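Home | About | Recipes | House Things | Archive | Contact

Blog > House Things > Kitchen

Print this post | E-mail this to a friend

The fruit bowl is dead, long live the basket

June 13, 2025

So I have finally given up on the fruit bowl. It was a big glass thing, a wedding present from the Edwards side of the family, and I have been quietly cross with it since April, when I lifted out what I thought was a perfectly good satsuma and my thumb went straight through the bottom of it. If you've had that happen you'll know the smell. I washed my hands twice and could still smell it at bedtime.

The trouble with glass (or my glass, anyway) is that it's deep and narrow and everything at the bottom just sits there sweating. I'd buy a net of oranges, tip them in on top of the old ones like an idiot, and then eat from the top for a week. The old ones never stood a chance!

I moaned about this to my sister and she told me to get a basket, and I said baskets are for people with Agas, and she said suit yourself. Two weeks later I was in Urnesier, the homeware place behind the station, only meant to be getting a sink plug, and came out with a square woven one for 14 pounds. No plug. I had to go back for the plug.
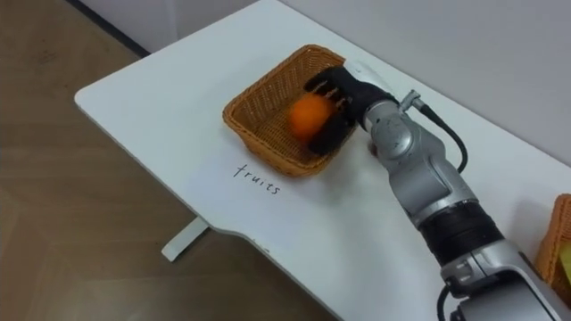

I did wonder about square, because every fruit bowl I've ever owned has been round, but it's so much better. It sits flat, it tucks into a corner when I want the table for pastry, and oranges settle into the corners instead of rolling into one big heap in the middle. And wicker lets a bit of air in round the sides, so nothing has gone furry on me yet. Touch wood.

A few things I've worked out so far. Oranges and lemons go in together and are quite happy. Bananas do not go in, they live on the hook by the bread bin, as they turn everything else ripe overnight. Apples I'm undecided on. I had a bag of them in with the oranges at first and I think they were hurrying things along, so they've been moved to the fridge, where my husband can't find them and says we have no apples.

Also, empty it before you put new fruit in! Every time! I take the whole lot out, give the basket a good bang upside down over the back step (you would not believe the bits that collect in the weave), wipe it with a barely damp cloth and let it dry before anything goes back. It takes 2 minutes. Old fruit goes on top, new fruit underneath.

I looked at the Pevus ones as well, the wire ones with the little feet, and they're smart enough, but they leave lines on soft fruit and I'd be forever catching my sleeve on it.

The glass bowl has gone on top of the wardrobe with the fondue set. Please don't tell the Edwardses.

Print this post | E-mail this to a friend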